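Tray and Cup Station, Norkora Test Floor
Posted February 8, 2020

Norkora makes two-arm serving cells for canteens. Before a cell goes to a site, the people who will work next to it spend two weeks on our test floor. The group in this gallery came from the Srisuk canteen, which serves 200 cold drinks at lunch with a counter crew of six.

The task is cup and tray handling. A person brings the cups, and the arms work over the table.
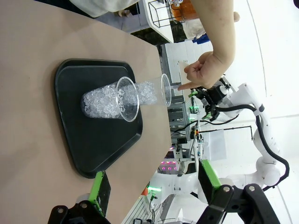

Two cups of ice, one on the tray. Arm at right, hand at the far cup. 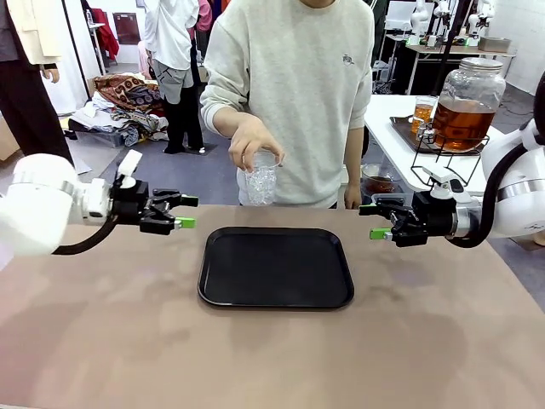

Both grippers open over the table, tray between them. The cup is still in the operator's hand.
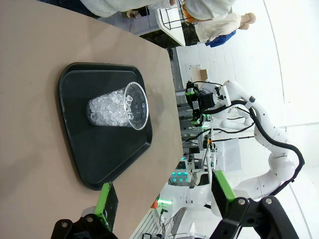
One cup of ice on the tray, seen from the gripper side.

Staffing at Srisuk stays at six. What changes is the split of the shift. Two people now load trays full time; under the plan, one person supplies cups to the cell and the other moves to the register line. Hicham Ragab wrote the new shift sheet, which has 13 steps. Cleaning the finger pads was added after the first week and belongs to whoever closes.

Brittany Morin asked for a stop button on the customer side as well as the staff side. It is on the drawing for the May install. Break times are not settled. The cell can idle, but the line in front of it does not.

Questions about the shift sheet go to Hicham; wiring and mounts, Normand Fraser.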